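The dishes are still in the sink

Every few months somebody in my family sends me a film of a robot folding a towel, and under it there is always the same question: when can I buy it? I have worked for many years beside machines, first in a plant that packed biscuits and now in a small repair shop for kitchen appliances, so they think I must know. I don't know. But I have an opinion, and the editor of this page was kind enough to ask for it.

My opinion is that the machines are closer than I believed five years ago, and that they are still very far from my kitchen. Both things are true at the same time, and I find that most articles choose one and forget the other.

Let me begin with the plant. On the packing line at Stostley we had arms that put biscuits in trays, 610 trays in one hour on a good shift. No person could do this, and no person wanted to. The arm did not know what a biscuit was. It knew that at a certain moment there would be a thing of a certain size in a certain place, and if the thing was there, it took it. If the thing was five centimeters to the left, the arm took air, and put the air very carefully in the tray. We then had to stop the line and call Gwenaël Lecomte, who was the only one on the night shift with the key for the cage.

I tell this because people imagine that the step from the factory to the house is a step of strength or of speed. The factory machine has too much of both. What it had at Stostley was a world built for it. We bolted the floor. We measured the trays. When the supplier changed the cardboard and the new one was a little softer, we lost most of a week. In a house, the cardboard changes every day.

Think of making breakfast, which I do half asleep. I take the lid from the pot with steam coming out. I move the plate that my son left in the wrong place. I pull the plug of the toaster because the coffee machine needs the socket. I have never been taught the order of these things, and I could not write it down for you. If I try to write it down, I discover that there are small decisions inside every line. How hard do I hold the knob? What do I do if the lid sticks? Where do I put it so that the drops don't run on the table?

The lid is my favorite example, because it looks like nothing. It has one knob, which is made for holding, and it needs only to go up and then down in another place. But it is round, so it can turn in the hand. It is often glass. It sits on a rim that you must find again when you put it back, and a small error makes it tilt. A child of four years can do it, and we say "well done" and forget it. For a machine it is a morning of work for several engineers.

What changed in the last years, as I understand it, is the way of teaching. At Stostley each movement was typed as numbers by a technician. Now, in many laboratories, a person shows the machine the task again and again, guiding the arms, and the machine learns something from all of these times together. A young man who worked one summer in our shop, Gwenaël Ferrand, went afterwards to a place that does this, and he explained it to me over a very long lunch. They had collected 600 demonstrations of one small task with a cooker. I asked him if it was enough. He said it was enough for that cooker.

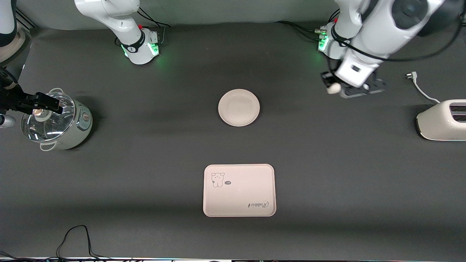 Lecomte, who read my draft and has less patience than me, wrote back that I was being too polite to these people. A cooker, a plate, a tray and a toaster on a clear table, he said, is a packing line with nicer objects, and he would believe in the household robot on the day it finds the lid under a wet dishcloth with a fork on top. Until then it is for him the old cage without the cage.

I understand him, but I think he is unjust. An arm that holds a glass lid by its knob is doing something that our arms at Stostley could never have been asked to do. Our grippers were made for one biscuit, and when marketing wanted a bigger biscuit we ordered new grippers. A plain pair of fingers that is used for a knob, and could be used for a slice of bread or the edge of a plate, is another kind of idea. It is slower, and it fails more. I would still say it is the right direction, because my kitchen will not order new fingers each time I buy a spoon.

Two arms are also important, more than I thought. So many chores are two-handed without our noticing it. One hand keeps the lid, the other one puts something in. One hand holds the pot, the other one stirs. When my wrist was in plaster I could do nearly every single movement of cooking and almost no cooking. I was angry for the whole month of January. So when I see two arms over one table I take it more seriously than one arm, even a very good one.

Where Lecomte is right is in the question of the clear table. I don't say it is cheating. You must start somewhere, and you can't teach anybody, human or machine, in the middle of a mess. My own apprentices start with a kettle that I opened for them. But then comes the second kettle, and the third, which somebody has already tried to repair with glue. The good apprentice is the one who is not surprised by the glue. I don't think the machines have reached the glue.

There is also the matter of who stays in the room. A sales person from Hilano came to our shop with a brochure for a sorting arm, for screws and small springs and such parts. It was a serious machine and I liked it. I asked how often a person must help it. She said two times in one shift, maybe, after the first months. Now, two times is very little for a factory, where a person is walking by in any case. In a house, two times is the entire problem. If I must stay near to save the lid, I can lift the lid.

People who write about this like to give a year. I notice that the year always moves, and it stays at the same comfortable distance, near enough to be exciting and too far for anybody to come and complain. I prefer to ask what a machine can do with no one watching, in a room it has not seen, when the thing it needs is a little dirty. For the vacuum cleaner that drives by itself the answer is already quite good, and I have one, and it eats socks. For the laundry, the answer is partly. For cooking, I would say we have a few honest beginnings.

On the shop floor I expect it sooner. A shop floor is something between the plant and the kitchen. My bench has maybe 14 tools that I use every day, and they hang in the same places, and the things which come to me are broken in ways that repeat. If an arm could hold a toaster steady while I open it, turn it when I ask, and give me back the same screw that I gave to it, I would pay for this tomorrow. I don't need that it repairs the toaster. My colleague at Guillot, the other repair shop in our street, says he would pay even more if it also answered the telephone.

I notice that I speak about help and the films speak about replacement. Maybe this is my age. But a machine that does half of a chore well, beside a person, seems to me useful now, and the people who sell us the whole chore are making it harder to see the half. When the first buyers are disappointed they will say that robots don't work, and this will be wrong too.

My sister has asked me again this morning, with a new film, this time with a robot that puts cups on a shelf. I watched it two times. The cups were all of the same kind and the shelf was very low. I answered her that it was good work, and that she should keep her rubber gloves for the moment.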